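One Name for Every Message

When two companies exchange orders by computer, the difficult part is seldom the connection. It is the agreement about words. Loubna Benkirane learned this at Trikico, where she looks after the integration layer between the warehouse system and the partners.

Last September the layer had 300 message schemas. Nearly 200 of them were copies. Each project team had taken the order schema, changed one or two fields, and saved it in its own folder. When the partner Rallow made its postal code field longer, the change had to be done by hand in 14 places.
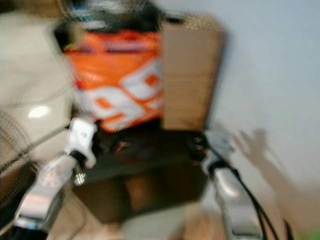 Benkirane started with a registry, a single store where every schema has one owner and one version number. A service does not keep its own copy anymore; it asks the registry when it starts. She compares a schema to packaging. An orange and white bag and a tall cardboard box can stand side by side on the same table, and the receiver must still know which one he should open and how. The registry answers this question before the message is sent.

The migration was slow. Mustgate, the oldest partner, still sends flat files, and its format had no written description at all. Benkirane wrote one from the log files, and then she asked their developers to correct it. They found mistakes on every page.
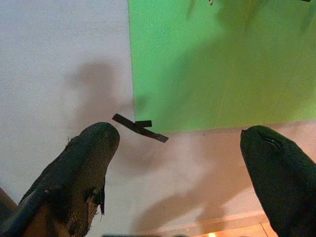 What changed for the teams

A new field is now proposed in the registry, and an automatic check compares it with the previous version. If the change would break a consumer, the build stops. Some developers complained in the first weeks, mostly about the waiting time. The check was moved to an earlier step and the complaints became fewer.

The next partner to move is Ogundipe, whose invoices use three different date formats.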